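What the ditch at Koveslow gave us
Speaker notes, winter talk series, Feb 13, 2022

(Wait for the lights. Map first, then start.)

Good evening, and thank you for coming out in that wind. I'm going to talk about a ditch. I promise it's a very good ditch!

Koveslow is a low hill with a river on two sides and a bog on the third, so if you wanted to live somewhere safe in the late Iron Age you could do a lot worse. The fourth side is the weak one. It slopes gently up from the fields and anybody could have walked in. That is where the ditch was dug, and that is where we spent two seasons on our knees.

From the air you can see it as a dark green line in a dry summer, when the barley over the old ditch stays lush and the rest goes yellow. It runs for 195 metres and then simply stops. For years people assumed it had been ploughed away at the eastern end. We now think it was never finished, and I'll come back to that because it's my favourite part.

(Next slide: the section drawing.)

Look at the shape. Steep on the inner side, gentler on the outer, flat at the bottom. It was 3 metres deep when it was new, and the bank behind it would have added to that. Imagine standing in the bottom looking up, with someone unfriendly at the top. We had ladders and I still didn't enjoy it.

The fill came in layers. At the bottom there's a thin grey silt, washed in over the first few winters. Then a thick band of yellow clay and stones, which is the bank sliding back into the hole. Over that is a black, greasy layer full of rubbish, and this is where everyone on the team got very excited. Broken pots, burnt grain, cattle bones with knife marks, half a quern. People had stopped caring about the ditch as a defence and were using it as a dump, bless them.

(Pause here. Pass round the replica sherd. Ask for it back!)

The pottery is what gives us the dates. Most of it is local stuff, thick and a bit wonky, made by hand and fired in a bonfire. Among it are 12 sherds of a finer, wheel-made ware with a burnished surface. It matches what has come out of the old harbour at Womano, two days' walk to the south. So somebody at Koveslow had contacts on the coast, or a cousin there, or a good eye at market. I'd love to know what they swapped for it.
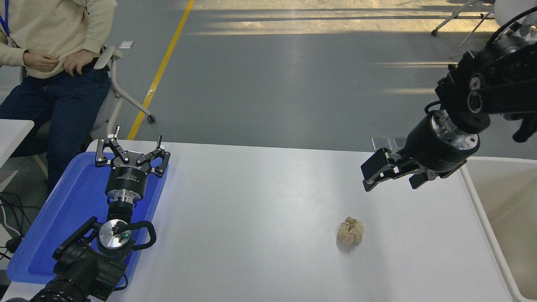 Ismail, reading an early draft of this talk, asked whether a dozen sherds might all have come from one pot, and if so, whether I was building a trade route out of a single dropped jar. Fair question, and I want to be straight about it tonight. We have two different rims in the group and two colours of clay, so at least two vessels. That's still a small number. I'm happy to say "contact" and I'm not yet happy to say "trade".

(If short of time, skip to the gap.)

A word on the grain. We floated soil from the black layer in an old water tank with a hose and a sieve, which is cold work in April and lovely in June. Barley mostly, some wheat, lots of weed seeds. The weeds are the best bit. Several of them only like damp ground, so these people were farming right down to the edge of the bog, on land that a modern farmer wouldn't touch without drains. Did they need every scrap of field they could get? Or was the bog drier then? The pollen core should help, and it is being looked at now.

(Slide: the gap.)

Right, the eastern end. Here the ditch gets shallower over a few paces, then narrower, and then there's a row of separate pits with walls of untouched clay standing between them. If a ditch had been ploughed away, you would get a faint smear. Pits with clean walls between them look like work in progress. My reading is that each pit was one gang's share, and the gangs were meant to dig towards each other until the pits joined up. At the eastern end they never met.

In one of those pits we found an antler pick lying on the floor. I was there when it came up and I don't mind telling you I shouted. The tip is worn smooth from use. Someone put it down and it stayed put for more than 99 generations of hedgehogs. (That is not a scientific unit. Wait for the laugh, move on if there isn't one.)

Why did they stop? I can think of a harvest, a sickness, a peace agreement, a quarrel over who was doing the most digging. The Bolten enclosure, on the next ridge along, has a ditch of the same shape which was finished all the way round. One idea is that the people at Koveslow gave up and moved in with the neighbours. I like it, but the dates from Bolten are too loose to lean on, and I wouldn't be upset to see it knocked down by a better idea.

(Last slide: plan of next season's trenches.)

We go back in April. One trench will go across the end of the pits, to see whether anybody had marked out the line beyond them with posts or a small gully. The other is inside, behind the bank, where the survey shows a ring that could be a house. It could also be an old sheep feeder, as we learned the hard way in our first season.

Open days will be on the noticeboard by the door. Bring boots, and bring children, they're closer to the ground and they spot things. The sherd, please, whoever has it.

(Questions. Repeat each one aloud for the back row.)

14 shares | 3 comments

More talks
Reading a hillside: crop marks for beginners
The old harbour at Womano
Querns, and how to tell one from a doorstop
Seeds from wet places

Contact us | Copyright Koveslow Ditch Project | Back to top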